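Open day at Drelberg – notes on the small arm demo

Forum index > Arms and manipulators > Events and visits

pegboard_kit
Went to the Drelberg open day in March and spent most of my time at the bench with the small printed arm. Posting notes for anyone who could not get there. The large cells at Holach's end of the hall were behind guarding and running a fixed loop, so there was little to learn from them. The small arm was being worked on in front of people, which made it the better stop.

The task was simple. One mug, one arm, a black board to work on. The operator put the mug down in a different place each time and the arm had to approach, grip and move it 100 mm sideways. They said the policy had been trained on 50 recorded demonstrations, with a second version on 300 to be shown after lunch. I only saw the first one.

slackbelt
Which servos? And was it position control only, or was there any current feedback?

pegboard_kit
Hobby-size bus servos was all I was told. No force sensing in the gripper. They read load from the servo and treat it as a rough indication, nothing more. The control loop was not discussed.

tolerance_stack
I was there in the afternoon. Some corrections and additions, set out by topic because my notes are in that order.

1. Structure
Printed links throughout, bolted to the servo bodies and horns. The long link has a large opening in the middle with a servo sitting in the lower part of it. It saves plastic and gives access to the joint. I asked about flex and was told that backlash in the gears is the larger share of the error at the tip. I would like to see that measured.

2. Camera and cabling
The camera is carried up at the gripper and its cable comes down along the long link, held by a cable tie. The servo wires at the top are left in open loops. I took one picture between runs, looking down on the bench.
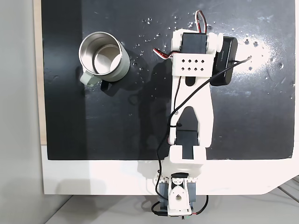 3. The mug
Stainless steel, shiny on the inside. I think this is a poor choice for a first demonstration and a good one for a second. A bright inner wall changes appearance with every small movement of the camera. The handle is a pale grey-green and gives the vision side something steadier to work with.

4. The work surface
Black, with a slight gloss, and there were small droplets of water on it when I took the picture. There was also a patch of glare towards one side. I asked whether the training data included this and the answer was "some of it".

5. Results
The 300 version was better at finding the handle and no better at letting go. On release the mug was often dragged a short way before the fingers cleared it.

slackbelt
Regarding point 2, one cable tie at mid-link is not strain relief. On our Bisura build the camera cable failed at the connector, and we had it tied in the same way. The tie stops the cable from flapping. It does nothing for the plug.

tolerance_stack
Agreed that it is not strain relief. I did not say it was.

ruddock_bench
I disagree with point 3. A plain matt mug on a plain matt board tells a visitor nothing. At Ruddock we started with painted wooden blocks, and the first time we put a metal object down we had to record everything again. Starting with the awkward object costs you a few weeks at the beginning and saves them later.

On point 4, gloss and glare should be in the data on purpose. "Some of it" is not an answer. You need to know how many episodes, and whether the glare was always in the same place. If it was, the model may be using it as a landmark.

tolerance_stack
The landmark point is fair. I did not think to ask. On the mug I still hold that with only 50 demonstrations you want fewer things changing at once.

pegboard_kit
For what it is worth, in the morning the failed grips I saw were mostly with the handle turned away from the arm. Lighting did not change while I was standing there, so I cannot say anything about glare.

slackbelt
Did either of you get a figure for reach?

pegboard_kit
Not full reach. The sheet on the bench gave 140 mm as the nearest distance from the base at which they would place the mug. Closer than that and the elbow folds too far for the wrist camera to see the handle.

ruddock_bench
That matches ours. Tilting the camera mount bought us a little, at the cost of the view at full stretch.

tolerance_stack
They said the print files would go up once the wrist part has been redrawn. I will post the link in this thread when I have it.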